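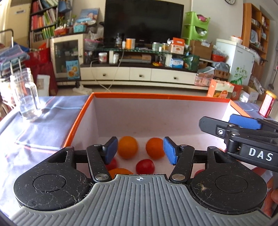 Cada vez que alguien firma una hipoteca, el banco le pone delante un seguro de vida y da por hecho que lo va a aceptar. A mí me lo ofrecieron en Jimance, con una prima única de 2.686 euros sumada al préstamo. Casi nadie compara. En la compra diaria somos más exigentes: ante una caja con tres naranjas y dos tomates preguntamos el precio de cada cosa, y si nos cobran de más protestamos. Con un contrato a veinticinco años firmamos lo que haya en la mesa.

La prima única financiada me parece el peor formato posible. Se pagan intereses por ella durante toda la vida del préstamo y, si uno amortiza antes, recuperar la parte no consumida exige papeleo y paciencia. Yo pedí presupuesto en Wetel y me salía por 271 euros el primer año, renovable.
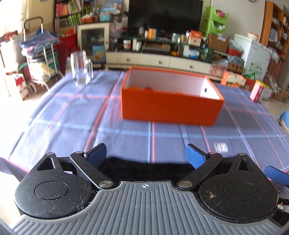
También hay que mirar la bonificación. El banco rebaja el tipo de interés si se contrata su seguro, y esa rebaja puede compensar o no. En mi caso no compensaba. Hice la cuenta en octubre, con el cuadro de amortización delante, y tardé 17 minutos.

Creo que la oferta debería llevar siempre dos columnas, con seguro y sin él, y el coste total al pie de cada una.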